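Speaker notes: Do listing tools sell houses?
Regional agents' meeting, 20 January 2018

Slide 1. Title

Wait for the back rows to sit down. Say up front that I have no stake in any of the products I'm going to mention. I've paid for two of them out of my own pocket and I'd like some of that money back.

Slide 2. The claim

Read the Drikeo line off the slide, slowly: "Homes listed with Drikeo sell faster." Faster than what? I asked their rep. He sent me a brochure with the same sentence in a bigger font.

Ask for hands: who has bought a tool this past year because of a sentence like that? Put my own hand up.

Slide 3. Where the number comes from

The study behind the claim looked at 769 listings. Sounds like plenty. Go through what's missing:
- No price range given.
- No word on how many were in the same zip code.
- Agents chose which listings went into the program. If I get to choose, I put in the clean three-bedroom near the good school. I leave out the one with the wet basement.

Pause here. Someone will say their own listings did sell faster. Fine, I believe them. Ask what else changed that spring. Rates? Asking price? Did they finally get the seller to paint?

Slide 4. Beltivgate and the lead score

Beltivgate gives every lead a score up to 100. I kept a log from May on, and called all my leads in the order they came in, paying no attention to the score. My best buyer of the season had an 8. She had typed her phone number wrong the first time and used an old email address. I think that's what sank her, but the company won't say how the score is built, so I can't prove it.

One buyer is one buyer. Don't oversell this. If they laugh, let them, then say it again: one buyer.

Slide 5. Photos and prep 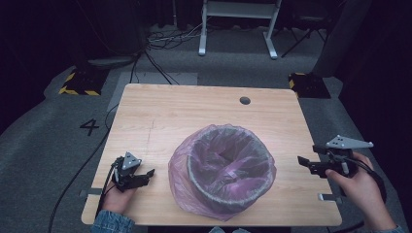 Lined wastebasket on a light wood tabletop.

Kairys sells a photo checker that grades your listing pictures before they go live. I tried it on an old listing and then on the same listing with the pictures in a different order. Two different grades. Same house, same pictures.

I still think good photos matter. A walk through the rooms before the photographer shows up costs you nothing. My doubt is about paying a monthly fee for a letter grade.

Slide 6. What I'd ask any vendor

Keep this brisk, they can take a picture of the slide.
- Who picked the listings in your study?
- Can I see the ones that didn't sell?
- What happens to my client list if I cancel?
- Can I talk to an agent who quit?

That last one is the best question I have. Bitden was the only company that gave me a name. The agent had left over the price and had no other complaint. I haven't bought Bitden, and I'm not telling anyone to, but I did think better of them.

Slide 7. A cheap test

Take your next few listings and flip a coin. Heads gets the tool, tails doesn't. Write down the days on market and the final price. Give it 60 days before you even look. It won't settle anything with so few houses, but you'll have your own notes when the renewal call comes.

Expect pushback on the coin: "I can't do that to a seller." Answer: if the tool is that good, ask the vendor to put it in writing.

Slide 8. Questions

If the Drikeo rep is in the room, take his question first. Handouts are on the chair by the door.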